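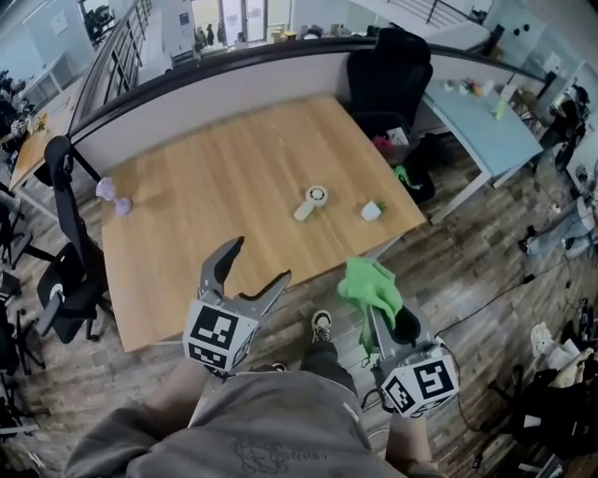

Right gripper with the green cloth, left gripper open over the table. Marker cubes on both.

28 May 2018, Magaña room, upper level

Purpose: find out how much of the cube pose loss in the cloth set comes from the cloth and how much from the way we hold the grippers. Follows on from the entry in March, where I blamed the cloth for all of it. I no longer think that was right.

Data on hand: 212 takes, all two-handed, cloth in the right gripper, left free to steady or move objects. Collected over 6 sessions with the same pair of Tulell grippers. Head camera only. Cube poses from Beladar, default corner refinement, no smoothing. Takes that were abandoned before the cloth touched the table are not in the 212.

Task as written on the sheet: pick up cloth with right, clear a patch with left, wipe the patch, put the cloth down. Objects are small and light so the left hand can shift them without a firm grasp. Object layout is left to the operator. I know Esi Aidoo wants fixed layouts. For this question it does not matter, for training it probably does. Leaving that for the planning meeting.

What I counted as a loss: any run of frames in which Beladar returns no pose for a cube, or returns one that jumps farther than the hand could have gone between frames. The second kind was folded into the first because both end up as the same hole in the trajectory. Jump threshold is the one already in the config file. I did not retune it, and I should, at some point, because it was chosen for the old cubes.

Method

Went through the takes by hand. For each loss on the right cube I assigned one label:

occluded by cloth
occluded by own arm or other gripper
cube turned away or face too oblique
out of view
blur
unclear

Label goes by what is true at the first missing frame. If the cube turns away and then the cloth swings over it, it is labeled turned away. This biases against the cloth. I considered labeling by longest cause within the gap but that requires guessing at what would have been visible, and I did not trust myself to do it the same way twice.

Did the same for the left cube with the same label set. The left gripper has no cloth in it, so it is the nearest thing we have to a control. Not a proper one. The left hand does different work and moves less.

Esi relabeled 24 takes without seeing my sheet. We disagreed mostly on oblique versus blur, which is a fair thing to disagree on, as a fast wrist turn does both. On cloth versus everything else we agreed closely enough that I am willing to use the labels.

Result

There are nearly 2,000 labeled losses across both cubes, most of them very short. Short ones are filled by interpolation and do no visible harm to the trajectory, so the raw number overstates the problem. Splitting by duration is more useful.

Short losses, right cube: mostly blur and oblique. They come in clusters at the ends of wipe strokes where the wrist reverses.

Long losses, right cube: the largest group is cube turned away. Cloth is second. I expected these the other way around. In the turned-away cases the operator has rolled the gripper inward to get the cloth flat, and the only face still toward the camera is seen nearly edge on. The cloth is often hanging near the cube at the same moment, and if you scrub through the video quickly it looks like the cloth is doing it. That is how I got it wrong in March.

Long losses, left cube: own arm or other gripper, almost entirely. Happens when the right hand crosses over the left during the wipe. Rare in takes where the patch is on the right half of the table.

Out of view was lower than I feared for both hands. Operators look at what they wipe. The exceptions are at the very end of takes, after the cloth is down and the head has already lifted, and those frames can be trimmed.

Cloth crumpled versus cloth hanging

Split the cloth label again by how the cloth was held at pickup. When it is bunched between the fingers there is little below or behind the jaws and the cube is clear of it. When it is picked by a corner or an edge, the free part swings and can come up in front of the cube on reversals. Cloth losses are concentrated in the second group. The instruction sheet says nothing about how to pick the cloth up. Operators seem to settle on one habit and keep it, so the session averages differ a good deal and should not be compared with each other.

I do not want to tell people to always bunch it. The Ollance arm will have to deal with a hanging cloth sooner or later and a set with none in it will not help. Better to record the pickup style per take and keep both.

Check on pose quality when the cube is seen

Separate worry: poses that are returned but wrong. Clamped the right gripper to the bench, cube toward the camera, and rolled it in steps until detection failed. Position stays steady over most of the range. Orientation starts to flip between two solutions before detection fails, when a single face carries the whole estimate. With two faces in view the flips stop. So part of what I have been calling jumps is the two-solution problem and has nothing to do with fast motion.

Test was static, with one light setting. Have not repeated it with the glass doors behind the work area. On bright days there is strong light from that side, and black squares on a white cube should tolerate it, but I have no measurement.

Tried feeding the previous orientation in as a prior and taking the nearer of the two solutions. Removes the flips in the clamped test. On recorded takes it removes most of them, and in a few cases it locks onto the wrong one after a long gap and stays there until a second face appears. That is worse than a flip, since it looks smooth. Needs a reset after any long loss. Not merged.

Cable

The black cable on the right runs off to the right along the floor. Several operators keep the right elbow closer in than the left, and I wondered whether cable drag was changing the roll of the wrist and contributing to the turned-away losses. Ran some wipes with the cable supported at the elbow by a strap and some without. Could not see a difference in roll. Could feel a difference in effort. The strap is worth keeping for comfort, but I would not claim more for it.

Things to watch for in this set

Jaw opening is read from the gripper, not from video, so it is good through all the losses. Do not throw a take out just because the cube is missing while the jaws are closing. The contact timing is still there.

Clock offset between jaw reading and head video was checked at the start of each session and not at the end. If anyone sees the jaws closing late relative to the cloth bunching, tell me which session.

Partition rail: with the head level, the area past the rail is in view, and people walk through it. No effect on cube detection that I could find. Anyone training on the full picture should consider cropping at the rail. The chairs at the left also shift between takes.

White objects on the light tabletop are low contrast. This matters for anybody who wants object tracks out of the same video. Beladar only looks for the cubes, so it is not an issue here. I tried a quick background subtraction to get object masks and it did badly on everything pale, including the lavender dumbbell. The green cloth segments easily by color and I used that to help with the cloth label.

Cube mounting

Since turned-away is the main cause of long losses, the mount is the thing to change. Options:

Tilt the cube back toward the operator. At the inward roll used for flattening cloth, this should keep two faces toward the head camera. Cost is a worse view when the gripper points straight down. I think that is acceptable for table work, less so for reaching into boxes.

Add a second marker on the opposite side of the body. More calibration, more weight, one more thing to bump.

Bigger cube. Helps at the oblique end but it starts to get in the way of the other hand, and left cube losses are already from crossing.

Leave it and ask operators to keep the roll small. I am against this one. The inward roll is how people get a cloth flat, and if we train it out of them the takes will be easy to track and not much use.

Going with the tilt. Bracket is drawn and needs to be printed for both sides so the pair stays symmetric. Hand-eye numbers will have to be redone for both grippers, and old and new takes must not share a calibration file. I will put the mount version in the take header. Esi is adding a check in the loader that refuses a take with no mount version once the new brackets are on.

To do

Print brackets, both sides. Recalibrate.

Repeat the clamped roll test with the tilted cube, same steps.

Repeat with daylight from the glass doors.

Prior on orientation: add the reset, run it over all the takes again, look only at the ones where it disagrees with the current output.

Add pickup style (bunched, edge, corner) to the take sheet. Backfill from video for the existing takes.

Trim the tails where the head lifts after cloth down.

Revisit the jump threshold once the flips are out of the way. No point before.

Correct the March entry. The line saying cloth occlusion accounts for the long gaps should point to this page.

Sheet with the labels is in the shared folder under cloth_losses, my labels and Esi's in separate tabs. Please do not merge the tabs.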